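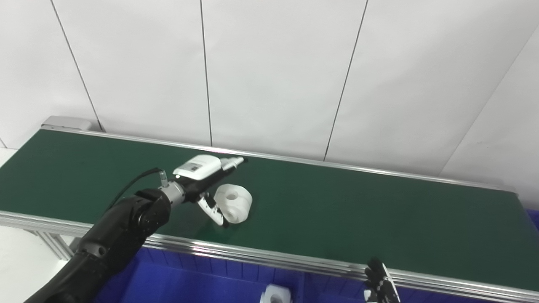 How long does a carton of the Gilley adhesive stay usable once the foil bag is open?
Five weeks at room temperature if the desiccant is changed, less if it isn't. The supplier sheet gives a longer figure but assumes the bag is resealed within minutes, and ours sits open on the bench most mornings.

2023-09-13, peel tests, second series

Purpose: find out whether the label lift on the Cokska cartons comes from old adhesive or from the varnish on the board. Complaints go back to April. The first series was no use because I mixed board from two deliveries and did not write down which was which.

Setup. Board strips cut 25 mm wide with the grain, wiped with a dry cloth, no solvent. Labels applied by hand with the weighted roller, two passes, one in each direction. Dwell 20 minutes, then 24 hours for the repeat set. Peel at 180 degrees on the old tester. Zero drifts during warm-up, so I let it run through a few dummy strips before taking numbers.

Adhesive A: fresh bag, opened this morning.
Adhesive B: bag open since early August, desiccant not changed.
Board 1: Oral, varnished.
Board 2: Oral, same weight, unvarnished.

Results so far, 20 minute dwell only.

A on board 2: fiber tear on every strip. Nothing to measure past that point, the board goes before the bond does.
A on board 1: clean peel, no fiber tear, force low but steady along the strip.
B on board 2: fiber tear on most strips, one peeled clean for the first third and then tore. Could be a finger mark. Strip kept.
B on board 1: clean peel, slightly lower than A and much less steady. The trace looks like a saw blade.

So varnish is the larger effect and adhesive age the smaller one. I would not put it more strongly until the 24 hour set is done. Ningsih Kwok thinks the varnish is undercured and asked for a rub test with alcohol before anyone writes to the board supplier. Agreed, will do it on the offcuts.

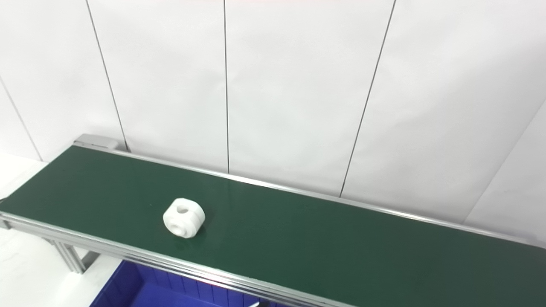
Rub test, board 1 offcuts: cotton swab, isopropyl, double rubs by hand. Gloss went dull early and the swab picked up a yellow tint. On an old piece of board 1 from the sample drawer, same procedure, the gloss held and the swab stayed white. That supports undercure, though the old piece has had a long time to finish curing in the drawer, so the comparison is not a fair one. Need a fresh sample from a different print run.

Oven check: two offcuts at 60 C for an hour, then cooled under a flat plate to keep them from curling. Rub resistance improved. Did not reach the level of the old piece. Have not peeled on these yet.

Storage conditions, for the record: the Cokska order is 2,000 cartons, and the pallets stood next to the loading door before labeling. Humidity there is not logged. The Ginum logger is in the top drawer with a flat battery. Order a battery.

Open items:
24 hour peel set, all four combinations, strips are in the labeled tray, do not move them.
Peel on the oven-treated offcuts.
Ask for print run numbers on both board deliveries.
Load cell is due for a check - the certificate on the side has faded and I can't read the date.
Change the desiccant in bag B anyway and mark the bag.

Roller face has a nick near one end. I kept the strips to the other side of it. If the force traces show a dip at regular spacing, look there first.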